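Clearing a stalled hand after a grasp fault in the kitchen simulation

Written by Subbarao Krishnan, Tidingate. Last changed Oct 9, 2019.
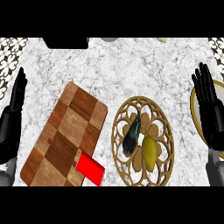 Use these steps when one hand stops answering during a two-handed counter task and the log shows fault 324. The fault means the finger joints were told to close further than the contact model allows. The arm will still move, so the run can look healthy for some time.

1. Pause the run. Do not reset it, as a reset clears the contact log.

2. Open the joint log for the stalled hand and go back 300 steps from the fault. Look for a finger whose target and measured angles drift apart.

3. Check the collision shape of the last object touched. Openwork items are the usual cause. If the shape was built as a solid hull, the fingertips press on surfaces that are not drawn.

4. Rebuild the shape from the mesh and lower the grip force limit to 89 per cent.

5. Restart from the last saved state and open both hands fully before sending any arm command.

If the fault returns within 2 runs, send the log to Emmanuel Tanui with the Pevwood build number. Runs made before August use the old log layout and need converting first.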